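Home | Articles | Places | Index | Help

Curnholm Wash-house

The Curnholm Wash-house is a former public laundry in the town of Curnholm. It stands at the lower end of Boyer Street, between the old tannery yard and the river. The building was used for washing clothes by hand and later by machine, and now holds a small local museum on the ground floor and a launderette in the rear wing.

Background

Before the wash-house was built, most households in the lower town did their washing at the river or in shared yards. Water had to be carried from two pumps, one of which was often dry in summer. Complaints about dirty water below the tannery appear in the town minutes over many years, and the town finally bought the Boyer Street plot from the tannery's owners for 810 pounds. The price included a right to draw water from the upper channel, which the tannery had held until then.

Building

The main hall is a single long room of brick with a slate roof and a raised vent along the ridge to let out steam. It was laid out with 18 washing stalls, each with a boiling tub, a rinsing trough and a wooden board. Low partitions between the stalls kept splashes off the neighbouring user. The floor slopes to a central drain covered with iron grating. Most of the grating is original, although the section by the north door was replaced after a cart broke through it.

Behind the hall is the drying room, where wet sheets were hung on sliding racks and pushed into a heated chamber. The racks were made by Pellari, a foundry in the same town, and the name can still be read on the end plates. A narrow stair leads from the drying room to the former superintendent's flat.

Use

Users paid by the hour and brought their own soap. Tickets were sold at a hatch beside the street door, with a lower rate before eight in the morning. Monday-type crowding was a problem from the start, and the town set up a booking list in the second year. The ticket book for one September shows 2,286 hours sold, the highest figure in the surviving records. Bed linen could be left for service washing at extra cost.

Hand washing declined as piped hot water reached the lower town. Half of the stalls were taken out to make room for top-loading machines and a spin dryer, and the drying chamber was changed from coke to gas. The hall closed when the boiler failed its inspection and was used as a council store for many years.

Later history

The roof was repaired and the hall reopened as a museum in June 2019. Four stalls have been rebuilt using boards and tubs found in the store. The rear wing was let separately as a launderette under the name Nostosine.

Modern front-loading machines differ from the earlier types in having a drum that turns on a horizontal or nearly horizontal axis. Clothes are lifted and dropped through a small amount of water, so less is needed than in a tub. A rubber gasket seals the gap between the drum opening and the door.

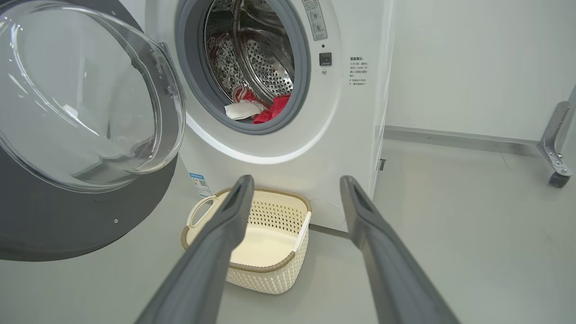
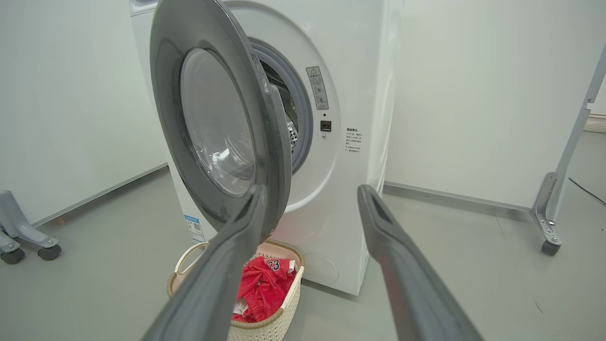
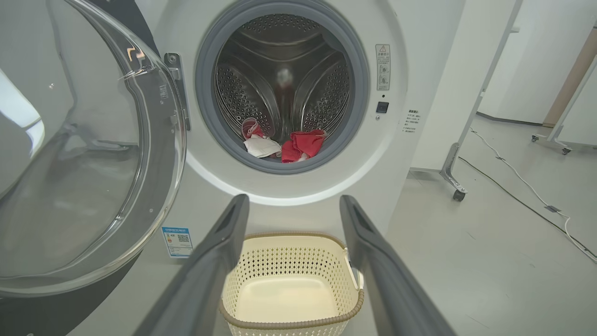
Front-loading washing machine with the door open, showing the perforated steel drum.

See also: Boyer Street; Pellari foundry; Public baths

Contact the editors | Copyright Curnholm Local Encyclopedia | Back to top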